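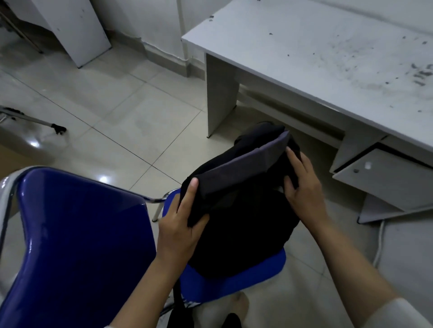 Last edited: Saturday, 21:14

Embridge Walking and Travel Board > Kit > Bags
Thread: Padded back panel gone soft, worth fixing or bin it?

ferrywalker
My black rucksack is five years old and the padding along the back has gone flat. I carry a laptop to work in it four days a week and use it for day walks the rest of the time. The zips are fine and so are the straps. The foam is the only thing wrong, but after an hour I can feel the corner of the charger in my back.

Has anyone replaced the foam in one of these? The panel is stitched down on three sides as far as I can tell. A new bag of the same size is a lot more than I want to spend before September.

tinlid
Yes, done it twice. Unpick the bottom seam only, pull the old foam out, use it as a template and cut a new piece. Closed-cell foam, 9 mm, from a camping mat. Then sew it back up by hand with polyester thread. It took me an evening. Don't use cotton thread, it rots.

Have the bag empty when you do it and stood up on a chair. On the floor it slumps over and you end up fighting it.

Oldbridge_Meg
I wouldn't bother. Once the foam has gone the lining is usually on its way as well, and you'll have the seam open again by Christmas. I got a Nivitz in the sale and it has been fine.

tinlid
My first one has lasted longer than the original foam did. Depends how you sew it.

Oldbridge_Meg
It does, and most people can't sew through two layers of webbing and a zip tape. I've tried. I broke three needles and the seam looked terrible.

ferrywalker
There's no zip on that side. I had a look last night and the bottom edge is a plain seam with binding over it. I can sew a button on, that's my level.

platform9
Take it to a shoe repairer. The one in Zatwood, next to the chemist, does bags on his heavy machine. He did a shoulder strap for me while I had a coffee. Ring first as he shuts at lunch.

marlpit
Second the shoe repairer, but cut the foam yourself and take it with you. Mine used upholstery foam because that was what he had, and it soaked up sweat and smelled. Closed-cell doesn't hold water.

Also check what's behind the foam. Some bags have a plastic sheet in there, and if that has cracked the new padding won't help. Bend the bag backwards and listen for it.

ferrywalker
Bent it. No cracking noise, but there's a stiff sheet in there and it seems to be in one piece.

Does the thickness matter? I have an old mat in the loft that measures 5 mm.

tinlid
Too thin for one layer. Two layers would do it. Glue them together with contact adhesive and leave them overnight before you put them in, or they slide about.

Oldbridge_Meg
Two layers glued will be stiff as a board. I still say put the money towards a new one.

Lâm
I use doubled mat in mine and it isn't stiff. It bends less than the original, but with a laptop in there you want that. Cut the corners round, square ones dig into the lining and wear through.

platform9
Is anyone still using the old kit list thread? There was a post about foam suppliers in it, number 204 I think, but the link goes to the wrong page for me.

marlpit
It was moved when the board changed over. Try searching for "mat offcuts" and pick the topic with 2663 views.

ferrywalker
Found it, thanks. I'm going to glue the two layers tonight and ring the man in Zatwood about the seam. Meg, if it falls apart I'll look at the Nivitz.

Oldbridge_Meg
Fair enough. Get the one with the side pocket, the other model won't take a flask.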